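How to set up a mug and drinks corner on a kitchen worktop

Gillespie Pollock
Jun 12, 2025

A drinks corner needs less space than most people give it. Mine takes up one end of a speckled grey worktop, with a pale grey curtain behind it, and holds everything for tea, coffee and cold drinks apart from the kettle. I set it up in May, when I moved into the flat in Drendedberg, and have changed it twice. These are the steps I would follow now.

What you need

A mug tree with a heavy base
A tray with a raised edge
The mugs you use every day
A cloth and washing-up liquid
A dry tea towel

Step 1. Clear and wipe the worktop

Take everything off, including the things that live at the back. Wipe with warm soapy water, then with a clean damp cloth, and dry it. Speckled stone hides crumbs very well, so run your palm over the surface when you think you have finished. If a curtain hangs behind, lift the hem and wipe under it.

Step 2. Place the mug tree and the tray

The tree goes towards the back, where sleeves won't catch on it. Leave a hand's width between the tree and the curtain so the mugs can be lifted off without dragging the fabric. The tray goes in front and to one side. Plates and cutlery sit on it until they are wanted. 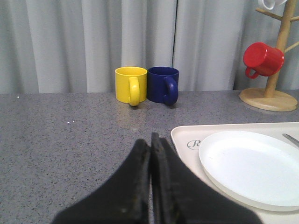

Yellow and blue mugs at the back, mug tree and tray to the right.

Step 3. Sort the mugs

Put all your mugs out together and decide which ones get used. Chipped ones can go. I had 12 and kept five. Hang the lighter ones on the upper pegs and the heavier ones lower down, and load opposite sides in turn. A tree with all its weight on one side will tip when you take the wrong mug off first.

Mugs with narrow handles may not fit over the pegs at all. Try each one before you buy a tree, or measure the handle opening and take the figure with you.

Step 4. Stand the spare mugs by the curtain

Any mugs that don't go on the tree can stand on the worktop, side by side and with the handles facing you.

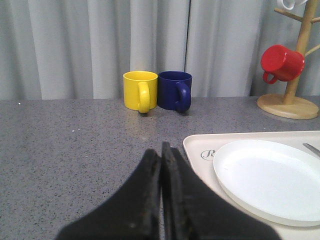 Two is enough for this spot. A third means reaching over the others, and then the row starts to creep forward. Stand them upright if you use them daily. Mugs that sit for a week or more are better upside down on a folded cloth, and should be rinsed before use.

Step 5. Deal with the glass

Clear glass is hard to see against a speckled surface, and tall, narrow pieces are easily knocked over. Keep it away from the front edge and out of the path between the kettle and the mugs. Wash it by hand, rinse in hot water and let it drain before you polish it with the tea towel.

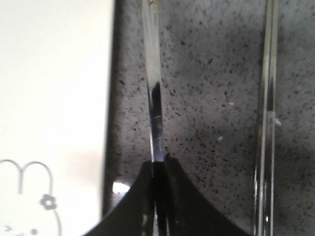
Leave a gap between one piece of glass and the next, so that you can pick one up without touching its neighbour. Grip it low down if it is tall, and set it down gently on stone. If you have small children or a cat, use a cupboard.

Step 6. Keep it going

Wipe under the tray once a week and move the tree when you do. Check the pegs for wobble and push any loose ones back in with a dab of wood glue. Leave the glue overnight before hanging anything.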